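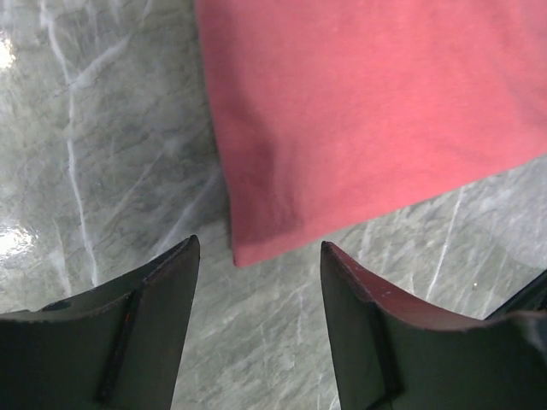
The gripper's own view at the Falteck open day: two fingers, one pink cloth, one corner to go for.

So I finally made it to the open day at Falteck in August, after missing the last one (and the one before that, sorry to everybody who saved me a seat). It's a long drive out to Altach, but the coffee was on when I walked in and they let you stand right up by the table, so I'm not complaining!

The demonstration I'd come for was the cloth folding. I fold a lot of towels at home and never gave it a thought, and then I spent most of a morning watching a robot try to do it and got completely hooked. Žydrūnas Paulauskas ran our session, and he put the wrist camera up on a big screen so we could all see what the arm sees. You're looking straight down past two dark fingers at a salmon-colored cloth on gray marble, and there's that pointy corner just ahead of the gap. I caught myself leaning forward in my chair, like that would help.

Žydrūnas told us that corners are where the trouble starts. Cloth never lies the same way twice, and a little ripple near the edge can throw off the whole grab. They've logged 2992 tries at this one job so far, and he was very open about the fact that plenty of them were flops. He also said shiny surfaces are a pain, what with the glare, and I asked why they don't just throw a tablecloth over it. Big laugh from the back row. (He did say people's kitchens have shiny counters, so fair enough.)

The groups were kept to 6 people, which I loved. You could ask anything. Somebody wanted to know if it does fitted sheets and he just shook his head.

I had to skip the Butkienė talk on sewing machines to beat the traffic, so if you stayed for it, please write in and tell me what I missed. I also want to hear from whoever got the tour of the back workshop, as my group ran out of time for that.

There's a smaller demo coming up over in Kullasham, doors open at 2, and I've got room in the car for a couple of people. Drop me a line if you want a ride, and bring a towel if you feel like testing them!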